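Entryway Shoe Storage — project report, draft 2
Pirmin Danzer
Design of Everyday Spaces, spring section. Posted in February, comments open to the group

1. What I was trying to find out

Short version: does a small raised shelf do anything for the shoe mess in a shared hallway, or do people just kick them off wherever. Long version below, sorry about the formatting, the lab printer ate my first copy and I retyped most of this at 11 pm.

The hallway is at Begay House, ground floor, the narrow end by the mail slots. Everybody comes in that way. Boots in a heap, slides on top of the heap, somebody's bag on top of that. The RA had already tried a basket. Basket filled up in a day and then the heap just moved next to the basket.

So the idea was a shelf, one level, low, with room under it. Wet stuff under, light stuff on top. Budget was 55 dollars out of my own pocket, the course gives you nothing for materials.

2. Surface

I started with the surface because shoes scuff everything. Wanted pale wood, strips glued up, the kind where the colors don't quite match. Dirt shows on it. I count that as a plus, you wipe what you can see. Edda in the woodshop said oil it, Rivel sells a small can, two coats. I did one coat on my test piece. Should of done two.

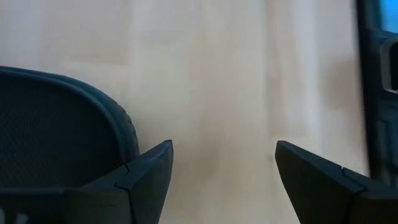 Nkechi commented on the first draft that pale wood in a hallway is a mistake and that her family's shoe bench went gray at the front edge in one winter. She'd go with a rubber mat and forget the wood. Fair. I still think a mat alone doesn't get anyone to line shoes up, but I added a strip of mat to the parts list for the under-shelf part.

3. Which shoes

Had to pick something to plan the dimensions around. Asked on the floor chat what people wear most to the showers and the laundry room and it was slides by a mile. Foam slides are a pain to store. Thick sole, fat strap, they don't nest, they don't stack, and if you stand them on end they fall over on the next person's. Flat and side by side is the only way that works. Soles touching is fine.

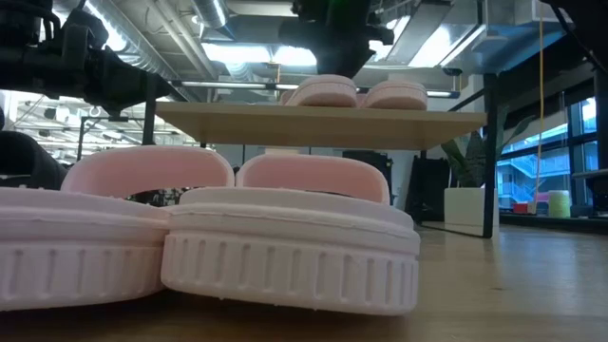
Which means width is the number that matters and height is mostly the strap. I measured my own pair plus two from the floor and set the shelf clearance at 33 cm, way more than a slide needs, so that ankle boots would go under too. Tall boots don't. Tall boots go at the end by the wall and I have no solution for them yet.

4. Putting it together

Uprights: thin black metal, not wood. Wood legs would take up space at both ends where a shoe could go. The plain Sarkley ones were cheap. The Plolton ones have a lip on the inside, it looked nice in the catalog, but a lip catches the strap when you slide a pair in sideways so no.

Board sits on the uprights, screws from below. First version wobbled. Turned out the hallway floor slopes toward the door — not much, enough. Shimmed it with a piece of folded card for now, will fix before the final.

Toe in or heel in? This got more argument than the rest of the project put together. Toe in, heel out means you can drop them off straight from your feet. Toe out means you can step into them, but you have to turn them around when you leave them and hardly anyone will. 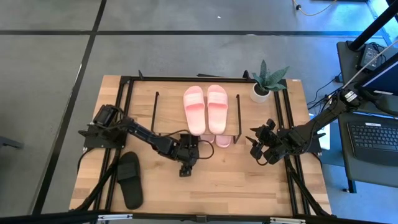 Heels out, every time, wrote Tobias under the draft. You grab a slide by the back when your hands are full. If the strap is on the far side you never have to touch the inside part where the foot goes, and on a floor with that many people sharing one bathroom I care about that more than how it looks.

I hadn't thought of the hygeine angle. Goes in the final version.

5. Results so far

Mixed. The shelf gets used, the area below it gets used less than I planned, and the worst spot is still the flat space in front. People take a pair down and then put it back on whatever is closest.

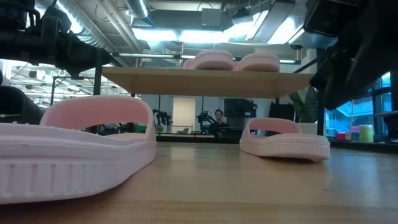
Spacing is what I'd change first. On a shelf you've got an edge on each side and that pushes pairs together without anyone thinking about it. An open surface does nothing like that. Look at the two pink slides up on the board, right next to each other, and then the two down on the table with bare wood between them. Same kind of shoe. I want to try a low rail or even just a painted line on the lower level, one slot per pair, and see if that's enough.

6. Still to do

Second coat of oil. Real shims. Mat strip cut to length. Ask the RA if screws into the wall are allowed, he said maybe. Also redo the width table from section 3, I mixed inches and cm in one column and only noticed when I was typing this up.

Comments by noon please, I print after lunch.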